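# Kitchen odds and ends, sorted (mostly)

I said back in February that I'd put up a gallery page for the kitchen clear-out, and then I kept adding to the pile instead of writing about it. So this is the page, finally! If you came over from my post about the hallway closet, hello, it's the same deal: everything comes out, everything gets looked at, and I ramble.

The rule I set myself was simple. Nothing goes back in a drawer just because it was in the drawer before. My sister-in-law Oksana Maksymiv thinks this is a ridiculous way to spend a Friday, but she also owns 3 can openers and can never find one, so I'm not taking notes from her.

**The small stuff first**

I always start with the little things. Big pots are easy, you know if you use a big pot. It's the cups and lids and one-off gadgets that eat up a kitchen. I had a whole shelf of them in the Vamley apartment and moved every single one here without asking myself a single question about it.

What I do now is put a bit of everything out on the table together, dishes next to gadgets next to whatever needs eating, and leave it there while I make up my mind. Mixed up is better than lined up by type, at least for me. When all the cups are together I want to keep all the cups. 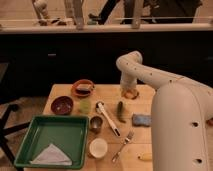 The maroon bowl was never in any danger. I love the light flecks on it, and it's the right depth for soup and for salad (and for cereal at ten at night, no judgment). I bought it at the Cevska market from a stall run by Lev Marchuk, who wrapped it in so much newspaper that I had to unwrap it on the bus to fit it in my bag.

The reddish-brown oval dish stays too. It's shallow, so it's no good for anything with sauce, but olives look great in it, and it fits on the narrow shelf where nothing else will go.

**Cups**

I'm soft on the see-through ones, the pale green and the orange. They're small and they don't match anything and I use them constantly - juice, rinsing a brush, measuring rice when I can't be bothered to find the proper measure. Shahnaz Kanagaratnam tried to talk me into swapping them for a matching set, and I got as far as looking at prices. No thank you.

The little metal cup is harder. I like the look of it, but it's tiny, and every time I reach for it I end up wanting something bigger. For now it holds toothpicks. Ask me again in a few months.

**Trays and flat things**

The green square tray is my best find of the year. It has raised sides, so things don't slide off when I carry breakfast to the other room, and a folded napkin in the bottom keeps the clatter down. I wanted a second one and went back to the shop on Hrytsenko Street, but they only had round.

Speaking of round, flat and white: I have far too many pieces in that category. Lids, shallow containers, lids to containers I no longer own. I went through the lot and tried each one on everything in the cupboard. Anything without a partner went in the donation box.

**Gadgets**

One drawer, that's the limit. If it doesn't close, something leaves. I kept the white hand tool because I do reach for it, and I let go of an apple slicer, a thing for strawberries, and a Pukix jar opener that has never opened a jar in its life. Maksym Kuzmenko took the apple slicer and says he likes it, so good for him!

Forks I don't overthink. They're silver, they go in the fork slot, done.

**Sponges**

A new blue one at the start of each clear-out. It's a small treat and I won't hear a word against it. Rectangular ones only, please, because the fancy shaped kind never dry out properly in my holder and then the whole sink smells.

**Where it all ended up**

The keepers are split between the narrow shelf and the cupboard by the window. The donation box went to Antonina Shevchuk, who is setting up her first place and was happy to have nearly all of it, including 2 mugs I felt a bit sad about.

Next up is the baking cupboard. I already know there are muffin cases in there from before I moved, and a bag of sprinkles that weighs 1000 grams, which I do remember buying and can't defend. If you've got a good way to store cookie cutters, leave me a comment - mine are in a shoebox and the lid has split.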